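Teaching table clearing with hand-held grippers: how much should the start layout change?

Posted in Demonstration and Teaching, January 2018

I'm recording demonstrations for a dish task with two hand-held grippers, one in each hand. The task is to stack three plates, then stack three bowls, then put the bowls on top of the plates. The arm that will run it is at work and I'm recording at home in the kitchen.

My first 12 recordings all began with the dishes in nearly the same places. The trained policy does fine on that layout and falls apart when I slide a plate a few inches. It goes to where the plate used to be and closes on the tablecloth. Do I need to start over with random layouts, or can I add to what I have? Also, does it matter which hand takes the first plate? I've been switching without thinking about it.

Ruoxi Jiang

You don't need to start over. Keep the 12 and add more with the dishes moved. I had the same trouble on a cup task at Drakthorpe and the fix was dull work: reset the table, move every item, record, repeat. Move things a hand's width or more. Small shifts didn't help me much.

On the hands, pick one rule and stick to it. Mine was that the left hand takes whatever is farther left. When I mixed it up, the policy would start out with both arms and then hesitate between them.

Open the jaws all the way before you begin each recording, and hold still for 2 seconds so the start is easy to find later.

Prorkham

Just use remote control. You get the real arm's reach and you don't have to guess if it can get to the back of the table. Hand-held is faster, but I threw out 7 recordings because my wrist did things the arm couldn't.

Han

Agree with keeping the old ones. I'd add that plates and bowls want different grips, so practice them apart before you record the whole thing. For a plate, put one finger pad under the rim and one on top, and come in from the side. For a bowl, one pad goes inside the wall and one outside. If you come straight down on a plate you'll teach it to press on the middle.

Bowls that sit close together are the hard part. Start with the one nearest you.

My own dish setup, jaws open over the table, three plates and three bowls both times: 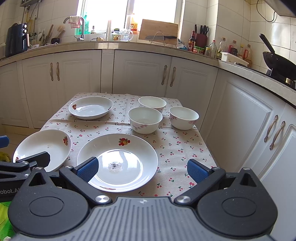
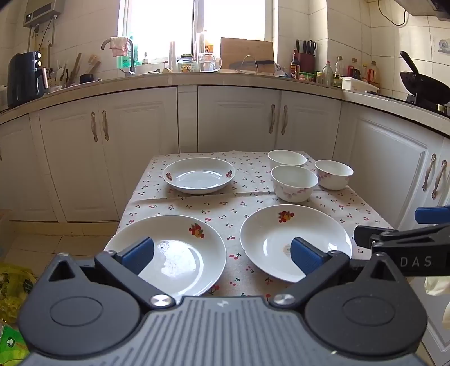
Other things to check before you record

Look at where the window is. Glare on a glossy plate can hide the rim, so record at more than one time of day if you can.

Pull the tablecloth snug. If it drags with the plate, stop and redo that one.

Keep failed grabs only if you recover and finish. I keep those in a separate folder and add them at the end.

Brovura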